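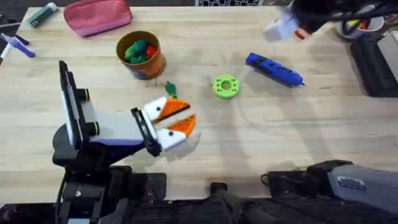 Unit 4 – Sorting and containing small soft goods
Course notes, September. K. Benjelloun

4.1 Scope
These notes cover loose items kept in an open round container on a table: play vegetables, fabric leaves, stuffed shapes and similar. Lidded boxes are in Unit 5. Read with Doucet's handout on shelf labels.

4.2 Terms
Fill line: the height at which contents stand level with the rim.
Proud item: an item whose top passes the fill line.
Stray: an item belonging to the set but lying on the table.
Masking: one item hiding another from the normal viewing side.

4.3 Soft contents
Fabric pieces compress, so the volume of a set is not a fixed value. The Drekholm set used in the exercises measures 428 ml when pressed and 1021 ml when dropped in without pressing. Always state which figure is meant. Long pieces are placed upright. Flat pieces go against the wall of the container, where they take up least room. Lobed or branching pieces go in last, as they catch on seams if anything is pushed past them.

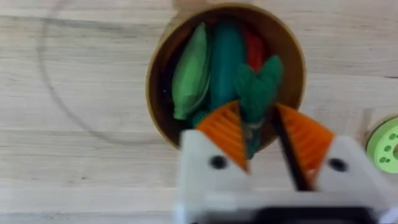 Fig. 4.1 Mixed fabric pieces in a round container. The red piece at the back is partly masked.

Masking matters mainly for checking. In Fig. 4.1 the light green leaf-shaped piece and the teal one can be told apart by colour and outline, while the two greens differ mostly in shade and form. Under weak light, sort by form first. A set with several greens should be checked by tipping out – looking in from above is not enough.

4.4 Procedure
1. Clear a space on the table at least 15 cm wide on each side of the container.
2. Collect strays.
3. Place long pieces, then flat, then lobed.
4. Press once with an open hand. Do not twist.
5. Note any proud items on the Tian sheet.

4.5 Exercise
Repeat 4.4 with the Ganum set, pressed and unpressed. Record both volumes and the difference. Amos Doucet will collect the sheets at the start of the next session.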